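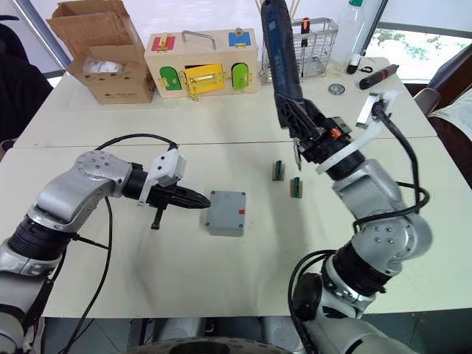

A two-arm work cell with a gray junction box, two green-sided blocks and an electric screwdriver held by the right arm.

Hultmont screwdriver drop

The Hultmont screwdriver drop was a gripper failure at the Hultmont automation workshop in Lindville on 5 June 2019. A two-arm robot released a powered screwdriver during a fastening test, and the tool struck the table and then the forearm of a technician, Wael Zerouali. He was treated for a bruise and a shallow cut. The case is mainly cited in discussions of how grippers should behave when they lose power.

Background

The workshop used pairs of light robot arms for small assembly jobs such as closing the lids of electrical boxes. The left arm steadied the part and the right arm held a handheld electric screwdriver of the ordinary kind. Each arm had a two-finger electric gripper fed by a cable run along the outside of the arm, with slack left at the elbow and wrist. The grippers had no spring or brake. Grip force depended entirely on motor current.

The program, written by Mostafa Farouk, had completed 400 fastening cycles before the failure. The cable was listed for replacement after 500.

Incident

The right arm was moving from one screw position to the next when its wrist turned further than usual to clear the left gripper. The cable pulled tight against its bracket and the connector came partly loose. The gripper lost power and opened. The arm itself was on a separate supply and kept moving for 3 seconds before the controller reported a fault.

Zerouali had reached over the table to pick up a dropped screw. The area had no light curtain, and working rules allowed staff to reach in when the arms were running at reduced speed.

Investigation

A report by Nicanor Zabala and Ehab Soliman was finished in July. It found wear on the cable jacket about 30 millimeters from the connector and named the wrist rotation as the direct cause. It also criticized the controller settings, under which a lost gripper signal was logged as a warning and did not stop the arm.

Mohcine Benmoussa, who ran the workshop, disputed one finding. He held that the connector had been badly seated after a tool change and that the wear was older and unrelated. The report was not amended.

Changes

The grippers were replaced with a self-locking Ouazzani model that stays closed without power. A tether was added to the screwdriver, wrist rotation was limited in software, and loss of the gripper signal now triggers a protective stop. Reaching over the table with the arms enabled was prohibited. A second workshop at Nulholm adopted the tether and the stop setting but kept its original grippers.

See also: Protective stop; End effector; Cable management

Share this article 14 shares 2 comments

We use cookies to improve your visit. Accept Manage settings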